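4. Loading your first groove

Now the fun part! Your Caltitz drum sequencer comes with 42 built-in patterns, most of them house and disco, with a few slow dub beats programmed by Annick Caron tucked in at the end of the bank. They're great to learn on, so start there before you draw your own.

1. Hold BANK and turn the big knob until the display reads A.
2. Tap any lit pad. The pattern starts on the next bar.
3. Set the tempo with the small knob. Pattern A2 sounds wonderful slowed way down, so do try it.
4. Press KEEP to copy the pattern into your own memory.

Note: Your own memory holds 40 patterns. When it's full, KEEP blinks twice and nothing is saved.

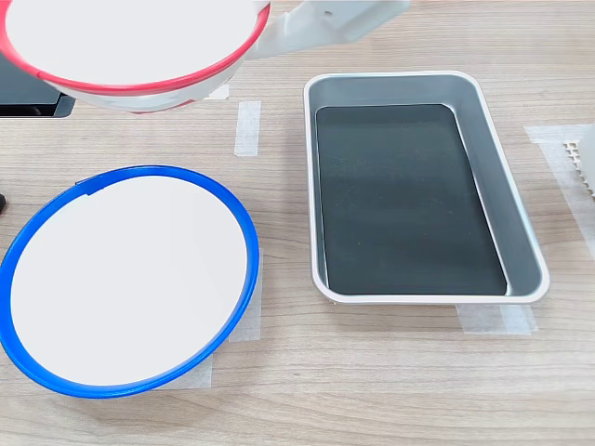 Red-rimmed plate over a light wood-grain tabletop.

5. Adding swing

Swing pushes every second sixteenth note a little late, and it's what makes a stiff beat start to dance.

1. With a pattern playing, hold SHIFT and press pad 3.
2. Turn the big knob to the right, slowly. Listen to the hi-hats!
3. Stop when your head starts nodding. For the disco patterns that's usually a small amount, and the dub ones can take a lot more.
4. Press KEEP again, or the swing is lost when you change patterns.

Note: Swing is stored with each pattern (new in the August update), so you can go from a dead-straight techno beat to a loose shuffle in the middle of a set.

Caution: Turn your speakers down before you plug in or unplug the main outputs. The kick drum on this machine goes very low, and a loud pop can damage a woofer.

Related items
Syncing with the Lemieux bass synth
Recording into your computer
Making a drum fill, by Tullio Dal Bello
Error code 3363
Resetting your memory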